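Guide de mise en route Prumurus – Section 2 : publier un article people ou judiciaire
Par Consuelo Bermúdez, février

Pour les rédacteurs du site. À lire avant le premier envoi dans Pruvby, pas après.

1. Ouvrir Pruvby, onglet « Célébrités ». Nouvelle fiche. Le titre de travail suffit pour l'instant.

2. Choisir le statut de la personne : entendue, mise en examen, condamnée, relaxée. Pas de case « soupçonnée », utiliser « entendue ». En cas de doute, laisser vide et appeler le desk.

3. Titre : 70 signes maxi, espaces compris. Pas de point d'exclamation. Pas de « choc ».

4. Sources : 2 au minimum, indépendantes l'une de l'autre. Un post Instagram repris par un autre site = une seule source.

Attention : noms des enfants, jamais. Même si la mère les a donnés en interview. Même si tout le monde les connait. Supprimer aussi dans les balises et dans l'URL.
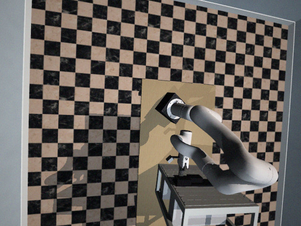

Rendu 3D : mur en damier beige et noir, effet marbre, panneau uni couleur sable.

5. Illustration : passer par Flurkunix, dossier « Neutres ». Légende obligatoire, sinon la fiche reste en brouillon.

6. Cocher « Affaire en cours » si le jugement n'est pas définitif. La mention sur la présomption d'innocence s'ajoute toute seule en bas. Ne pas la retaper, sinon doublon.

7. Relecture juridique : bouton Quintero, en haut à droite. Délai normal, 5 heures. Pour une urgence, cocher la case rouge et téléphoner quand même.

Note : un article renvoyé par Quintero garde son numéro. Ne pas recréer de fiche, on a déjà plus de 70 doublons à nettoyer.

8. Publier. Vérifier l'affichage sur mobile. Le chapô saute parfois, dans ce cas enregistrer une deuxième fois.

Correction après publication : onglet « Historique », puis « Rectifier ». Indiquer l'heure et ce qui a changé. Jamais de modification silencieuse sur un statut judiciaire. Droit de réponse reçu par mail : transférer tel quel au desk, sans répondre soi même.

Commentaires : fermés par défaut sur les affaires en cours. Laisser comme ça.

5 commentaires · 2 partages

© Prumurus – Contact – Mentions légales – Haut de page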